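3. Program Structure and Data

3.1 The joint credential

The Calen Certificate is awarded jointly by Stondotley and Castorgate to graduate students who are already enrolled in a management or applied economics degree at one of the two schools. It adds a term abroad, a language requirement, and a consulting project to the home degree. Students apply in October of their first year and learn their placement before the spring registration period opens. The certificate does not lengthen the degree for most students, although those who fail the language test on the first attempt usually need an extra term.

Our interest is in how credits earned abroad are counted at home. Both schools publish equivalence tables, but the tables cover only courses that have been reviewed before. A course missing from the table is sent to a faculty reader, who may grant full credit, partial credit, or elective credit only. Garside's earlier study of the Usuga exchange treated the second and third outcomes as one category. We keep them apart. A student with partial credit in a core course has to make up the missing hours, while a student with elective credit has to repeat the course in full.

3.2 Sample

The records cover 1,300 students who began the certificate at either school. We dropped students who withdrew before the term abroad and students whose home transcripts could not be matched to a host transcript. Each remaining student contributes one observation per course taken abroad. Where a course was reviewed twice, we use the first decision, and the revised decision is used only in the robustness checks of Section 5.

Survey responses were collected separately. The questionnaire went to 400 students in the final two cohorts and asked about advising, workload, and the reasons for choosing a host school. Survey data were linked to the transcript file by a coded identifier held at Castorgate. The linked file was frozen on 2024-02-03, and no later corrections are included.

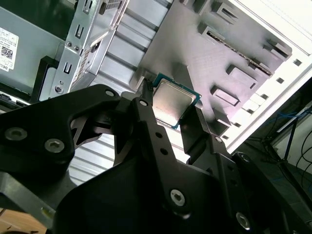
Figure 2. Robotic gripper holding a processor above an open desktop computer chassis.

Course content was coded by hand from the syllabus supplied at the time of review. Two coders assigned each course to one of five fields (finance, marketing, organization, quantitative methods, operations) and marked whether it included a laboratory or workshop component. Operations courses were the hardest to place. Some were taught entirely from cases, and others dealt with physical tasks. Readers at the home schools had no common rule for the second group, and similar syllabi received different decisions in different years. We therefore include a separate indicator for operations courses with a technical component. Disagreements between coders were settled by Brayan Correa, who did not take part in the first round.

3.3 Measures

The main outcome is the share of attempted credits abroad that counted toward core requirements at home. It ranges from zero to one and is computed for each student. A second outcome, time to degree, is measured in terms from first registration to the term in which the degree was conferred. Leaves of absence are subtracted.

Advising contact is the number of recorded meetings with a program adviser before departure. Stondotley logs every meeting, including short ones held by phone. Castorgate logs only scheduled appointments, so levels are not comparable across the two schools, and all models that include this measure are estimated with school fixed effects. Prior international experience is a yes or no item taken from the application form.

Cost is entered as the difference between the student's expected expenses abroad and at home, as stated on the funding form. The median difference was roughly 2,000 dollars. Students who left the item blank are assigned the median for their host school and flagged. Results with the flagged cases removed are given in the appendix and differ from the main estimates only in the coefficient on cost.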